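ホーム > 掲示板 > 運用・安全 > スレッド一覧 > 新着 > 検索 > ログイン
最終更新:12月

【ルール】家の中で動かす双腕機、ケーブルの留め方と把持の基準どうしてる?

1:tsukemen_arm
どうも、家事系の双腕をいじってる者です。うちのチームで作業基準書を作り直すことになって、私が書く係になってしまいました(くじ引きで負けた)。
今の版が全部で25項目あるんですけど、現場で読まれてるのは最初の1ページだけという感じで…。しかも元が工場向けの文書なので「安全柵の内側で」とか平気で書いてあるんですよ。リビングに柵は立てないよ!
とりあえず悩んでるのは次のあたりです。
・手首まわりの後付け部品とケーブルの固定
・柔らかい物を両手で挟むときの力の上限
・家具に触れていいのか、触れたら止めるのか
みなさんのところの決まりごと、差し支えない範囲で教えてもらえたら嬉しいです。

2:nuka_doko
25項目は多いですね。うちは8項目まで削りました。A4一枚、ラミネートして作業場所の壁に貼ってます。
削るときのコツは、「設計で守ること」と「毎回人が確認すること」を分けることでした。力の上限なんかは設定ファイルに書いてあるべきで、朝の点検表に載せても誰も測れないんですよね。

3:Camum_user
把持力は私も点検表から外す派です。
ただし設定値を変えたら必ず版を上げる、これだけは厳しくやってます。前にクッション用の設定のまま陶器の皿を持たせようとした人がいて(私です)、それ以来、対象物ごとに設定名を分けるようになりました。「柔」「硬」みたいな雑な名前はやめたほうがいいですよ。本当に。

4:hiru_ama
横からすみません、ちょっと反対意見です。
項目を減らすのが流行ってるのはわかるんですが、家の中は工場より条件がばらばらなので、減らしすぎると新人が判断できなくなりませんか?うちは新しい人が入るたびに「これは書いてないけどどうするの」と聞かれて、結局口頭ルールが増えていきました。口頭ルールは一番たちが悪いです。人によって言うことが違うので。

5:nuka_doko
>>4
それはわかります。うちは8項目の紙とは別に「迷ったとき帳」というのがあって、質問が出たらそこに足していく方式です。点検表に混ぜないだけで、書いてないわけじゃないです。

6:hiru_ama
>>5
なるほど、それなら納得です。うちはその帳面を作らずに減らしたのが失敗だったのかも。

7:tsukemen_arm
うわ、もうこんなに!ありがとうございます。
設計と毎回確認を分ける、というのはいただきます。うちの今の版はそこがぐちゃぐちゃで、「グリッパの材質を確認する」なんて項目まであります。毎朝材質が変わってたら怖いわ。
ソファまわりの作業はこんな感じです。
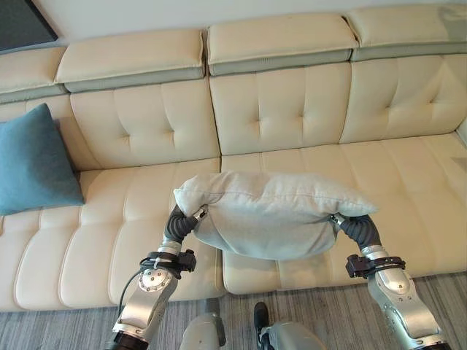

ケーブルの基準について、今の案を書きます。「後付け部品は工具なしで揺すってみて動かないこと」「ケーブルの余りは関節をまたがないこと」「結束バンドの切り口は外側に向けないこと」の三本です。悩ましいのは二つ目で、手首の黒いマウントは結束バンドで腕に巻いてあるんですが、左はそこから出たケーブルが腕の外側に沿って下りていて、右のほうは短く輪になっているんですね。左右で取り回しが違うと、点検する人がどっちを正解だと思えばいいのか困ると思うんです。左右そろえることまで基準に入れるべきか、それとも引っかからなければ自由でいいのか。あと、革のソファ相手だとバンドの切り口がかなり気になります。みなさん切り口どうしてます?

8:Triten難民
切り口は面一で切れるニッパー一択!普通のニッパーで斜めに切ると、あれは刃物です。私は一度、手の甲をざっくりやりました。家具より先に自分の手を守ってください(笑)
で、うちは仮固定だけ結束バンドOK、本番運用は面ファスナーか専用のクランプ、という決まりです。仮固定には日付を書いたテープを貼って、月をまたいだら作り直し。これやらないと仮固定が永遠に仮のまま残るんですよ…。

9:Camum_user
面ファスナーは反対だなあ。繊維くずを拾うし、布物の作業だとフック側がクッションの生地に引っかかります。毛足のある生地だと悲惨でした。ニットの膝掛けを一枚だめにしたことがあります。
私は結束バンドの上から布テープを一周巻く方式。見た目は悪いけど、切り口も隠れるし生地も傷めない。

10:Triten難民
>>9
布テープは糊が残るじゃないですか!夏場にべたべたになって、外すとき腕のカバーを拭くのに半日かかったことがあります。まあ布物メインなら面ファスナーが不利なのは認めます。うちは棚の片付けが多いので。

11:mugicha_2l
布テープ戦争に参加するつもりはないですが、熱収縮チューブをバンドの頭にかぶせるのもありますよ。手間はかかります。

左右をそろえる件、私は「そろえる」に一票です。点検って結局、左を見てから右を見て、違うところを探す作業になるので。左右対称なら違いがそのまま異常の合図になります。機構上どうしても無理な場合だけ、正しい状態の写真を基準書に載せる。文章で「ケーブルは適度な余長をもって」と書かれても、適度は人それぞれです。

12:hiru_ama
>>11
写真を載せるのは賛成なんですけど、更新されない写真は害になりませんか。Wedleyの現場を手伝ったとき、基準書の写真が二世代前のグリッパで、どこを見ろという話なのかさっぱりでした。

13:mugicha_2l
>>12
あー、それはありますね。写真にも版番号を入れて、部品を替えた人がその日のうちに撮り直す、というルールとセットでお願いします。

14:nuka_doko
家具に触れる話がまだ出てないので書きます。
うちは「触れてよい面」と「触れてはいけない面」を作業ごとに決めてます。ソファなら、持っている物が座面に触れるのは可、腕やグリッパの金属部が張り地に触れるのは不可。接触したら一律停止にしていた時期もあったんですが、クッションを置く作業で置くたびに止まるので、まるで仕事になりませんでした。

15:Camum_user
>>14
同じく。ただ「金属部は不可」だけだと、柔らかい指で背もたれを押しちゃったときの扱いが曖昧になるんですよね。うちは指でも、意図しない接触なら記録だけは残すようにしました。記録が1,003件たまったところで見返したら、クッションの角を合わせようとして深追いしてるときに集中していて、手順のほうを直しました。止めるより記録、のほうが改善にはつながった感触です。

16:Triten難民
>>15
件数すごい。でも停止させない方針は、人が座ってるときは絶対ダメですよね?

17:Camum_user
>>16
もちろん人がいたら別です。ソファに人がいる間は腕を動かさない。これは設定じゃなくて、基準書の一行目に大きく書いてあります。猫も人に数えます。

18:tsukemen_arm
猫条項、採用します!
途中経過です。材質の確認とか柵の話とかをばっさり消して、毎回確認の分を別紙に出しました。触れてよい面の表はnuka_dokoさんの考え方を借りて、ソファ、ベッド、食卓の三つで作ってみます。写真は版番号つき。左右はそろえる方向で、右を左に合わせるか左を右に合わせるかは腕を一番伸ばした姿勢で余りを見て決めるつもりです。
残ってるのは点検の間隔で、Ninaの班は運転2,080時間で後付け部品を全部外して付け直すと言ってるんですけど、長すぎません?

19:Triten難民
長い!結束バンドの寿命を考えたらその前に絶対ゆるみます。毎月でいいのでは。

20:mugicha_2l
全部外すのと増し締めは別の話かもしれませんよ。外すたびに位置がずれて、カメラやセンサーの合わせ直しになるので、私は頻繁に外すのはおすすめしません。揺すって確認は毎朝、交換は月一、全部外すのは長い間隔、という三段でどうでしょう。

21:hiru_ama
外したら合わせ直しまでで一作業、と書いておいてくださいね。外して付けただけで帰る人が必ず出ます。

22:tsukemen_arm
>>20 >>21
三段でいきます。合わせ直しのところは太字にします。
布テープか面ファスナーかは、うちは布物が多いのでまず熱収縮チューブを試してみますね。別紙の下書きができたらまた貼りに来ます。

お問い合わせ | 利用規約 | © 運用・安全掲示板 | ページの先頭へ戻る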